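Household > Laundry > Tools and Kits

We use cookies to remember your preferences and measure traffic. Accept | Manage settings

Print this page | E-mail to a friend

Getting usable folds from the Devska two-arm kit

The Devska is a pair of small desk-mounted arms sold as a kit, with folding software supplied by Pellel. I have had one on the laundry bench for 14 weeks. These notes cover set-up, garment preparation and the faults I see most often. They assume the arms are assembled and have passed the calibration routine in the manual.

Bench

Use a flat, pale, matte top. Gloss laminate throws reflections that the software reads as fabric edges. White is fine for coloured garments and poor for white ones; for those I lay down a grey cotton sheet, pulled tight and clipped at the corners.

Clamp both bases to opposite sides of the bench, facing each other. Check that the tips can meet over the centre line with some bend left in the elbow. If either arm has to straighten fully to get there, bring its base in. Re-tighten the clamps after the first 2 loads, then monthly. Route cables over the top of each arm and leave enough slack at the wrist for a full turn.

Wipe the top before each session. Lint collects on the finger tips and reduces grip on fine knits. A damp microfibre cloth is adequate. Do not use fabric softener sheets, which leave a film.

Laying out

Place the garment in the middle, hem square to the bench edge. Collar direction matters less than the manual suggests, provided it is the same for the whole pile. Smooth the shirt by hand first. The arms will fold over a crease without correcting it, and a bunched neckline carries through every later fold. 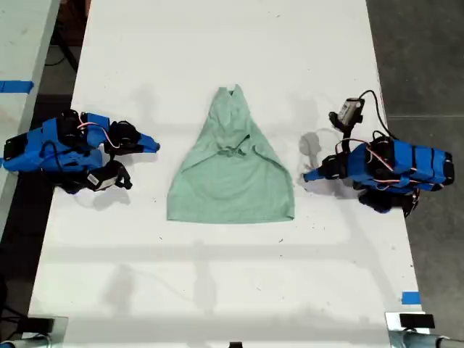

Fold order is set in the Pellel menu. The default is sides, then bottom up. For T-shirts and light business shirts I get a squarer result by turning the sleeves in by hand and letting the arms do the sides and hem. If fabric gathers in the centre, stop the cycle, shake the garment out and start again. A second pass over a gathered shirt tends to tighten the knot.

Settings

Speed 40 per cent for cotton jersey. Slower for viscose and anything with a slippery hand. Grip force at 9 suits most shirts; towels want the maximum, and even then hand towels are the largest size worth attempting. Disable the pat-down step for linen, as it sets creases.

Common faults

Fingers close above the fabric: table height has been entered wrongly, or the bench has been moved. Rerun the height check.

Sides fold unevenly: one base has crept. Loosen, square up, clamp again.

Cycle stops with no error: usually a wrist camera plug. Reseat it with the power off.

Fabric slips on the lift: replace the finger tips. Waaka sells a rubberised set that fits without modification and has outlasted the originals — mine went on in August and show little wear.

Is it worth buying

For a household wash, no, if time is the measure. Hand folding is quicker for everything I have tried, and laying out still needs a person. The kit makes more sense for batches of one garment in one size, such as club shirts or work polos, where settings can be left alone. Faltummont hires the same model by the fortnight, with clamps and a power supply included, and I would hire before committing. Ask for the later wrist mounts. The early ones loosen under vibration and need thread-locker.

Spare servos are stocked by Devska but ship slowly outside the capital cities. Keep one on the shelf.

Filed under: Laundry, Folding, Kit reviews

Print this page | E-mail to a friend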